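Hand-guided demonstration at the Proltberg works

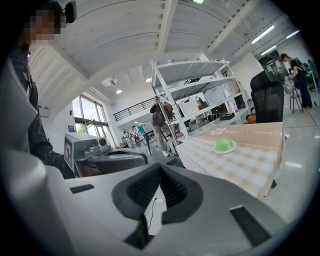

Hand-guided demonstration is the method by which staff at the Proltberg packing works teach handling tasks to automated equipment. A worker carries out the task with a hand-held gripper fitted with two padded fingers, and the recorded movements are later used to train a robot arm. The method came into use at the site after Oleck, the owner, closed one of its manual packing lines.

Background

Proltberg packs tableware, gift boxes and small household goods for mail-order sellers. Earlier machines, supplied by Lappalainen, were fixed in place and could deal only with cartons of a single size. Mixed orders were still packed by hand, and a change of product usually meant a visit from an outside programmer.

Working practice

Demonstrators work in pairs on shifts of 8 hours, of which no more than two are spent holding a gripper. The limit was brought in one October following complaints of sore wrists. A typical task, such as lifting a saucer from a box and setting it down on a table, is repeated around 40 times with small changes in position. Poor attempts are kept but marked as such – the training software, known as Zostby, uses them separately.

The remainder of the shift goes on preparing items, checking recordings and ordinary packing.

Effects on staff

Nine packers moved to demonstration work in the first year. They kept their existing pay grade at first, which became the main point of dispute. Joyce Barasa, then the shop steward, argued that the packers were passing on a skill and should be paid at the trainer's rate. Oleck agreed to a supplement for hours spent recording, though not for preparation time.

Opinions among staff remain mixed. Several have said they prefer the slower pace and the chance to sit down. Others miss the company of the old line, and some object to having their movements recorded at all. Recordings may not be used to measure individual speed under the site agreement.

Night packing has been reduced, and vacancies on that shift are no longer filled. Fragile and oddly shaped goods are still packed by hand.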